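3.2 Surface, tray and small parts

12 shares · 3 comments
20/06/2026 — by Anatole Picard and Gilles Hervieu

The sorting area was kept the same for all of the work reported in this section. Its floor has a gray marble pattern with white veins, and the walls around it are orange on one side and blue on the other. We had first planned to use a plain white floor, but in the January trials at Wamthorpe pale parts were hard to pick out against it, and the change was made before any of the results below were taken. Figure 3 gives two views of the area, one from a fixed point and one from close to the surface.

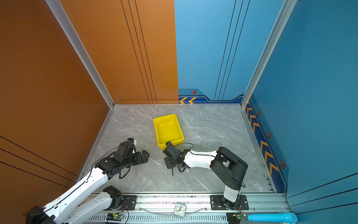 Parts were drawn from a stock of 485 items put together at the Risby store. The stock is mixed on purpose. It holds hand tools, pipe and hose fittings, toy blocks, caps and short lengths of tube, much as they would come out of a drawer in a home workshop. Each item was given a paper record with its weight and its longest side, and items longer than 28 cm were left out. Le Goff (the older of our two sorting lists) places tools and fittings in one class. Kamport, the newer list, keeps them apart, and we follow Kamport here.

A single yellow plastic container was used as the target. It is rectangular, with walls that flare a little and a rounded lip. The plastic lets some light through, so the inside floor looks darker and warmer than the sides. This matters for small yellow or orange parts, which we scored as a separate group. The container was not fixed down, and its angle to the walls was allowed to change between rounds. 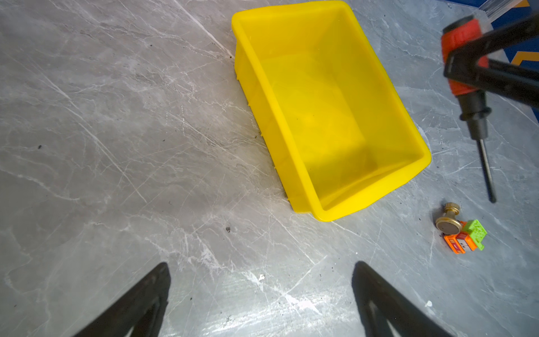 Round parts gave more trouble than flat ones. A brass-colored fitting with a knurled rim can rest on its side or on its face, and the two positions were recorded as different starts. Toy blocks were simpler to record, though two blocks lying against each other had to be marked as a pair — otherwise the count of starts came out too low. Screwdrivers were logged by handle color and by the direction of the tip.

We ran 70 rounds in all, of which 16 were set aside due to gaps in the paper record. The rest are listed by class in Table 2.

Figure 3. The sorting area, two views.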